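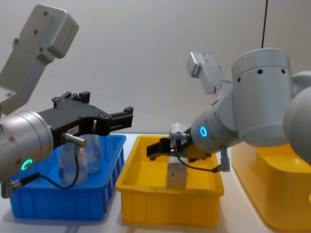 Sorting by Color: A Gallery From the Reltgate Share Shelf

I was told color-coded bins would fix the way we put things away at Reltgate. I have heard this before about labels, about hooks and about a rolling cart from Tresier that now holds the printer. So I took the bins on with low hopes.

The top one has the blue bin on the left and the yellow one beside it, on the white tabletop. Two clear glass bottles are standing in the blue.

Blue is the ribbed one, with slots along the front. I like it better than I expected to. Whether slots do anything for glass I couldn't say, and the Puseck catalog didn't say either — it just called them "airy."

Yellow is a shallow tray with smooth walls. It should wipe down easily, I'll give it that. I don't see tall bottles ever being happy in it, and I said so in May.

The rule, as written by Wing-sze Au: glass in blue, everything small in yellow, lids go with whatever they fit. That last part is where I expect it to fall apart. We have a drawer of lids that fit nothing.

Wing-sze thinks 2 colors are plenty. The Choi leaflet she got the idea from wants 5, which sounds to me like a way to sell 3 more bins. We're staying with blue and yellow until somebody shows me a reason to buy another.

Will it last? Ask me after a busy Saturday, when people are dropping things off and going by whichever bin is closest. I'd like to be wrong about this one.

Bins go back under the table at closing, blue on the bottom. Please don't stack them with glass inside.

We use cookies to remember your gallery settings. Accept | Decline

Contact: Reltgate Share Shelf, Room 925 | Back to top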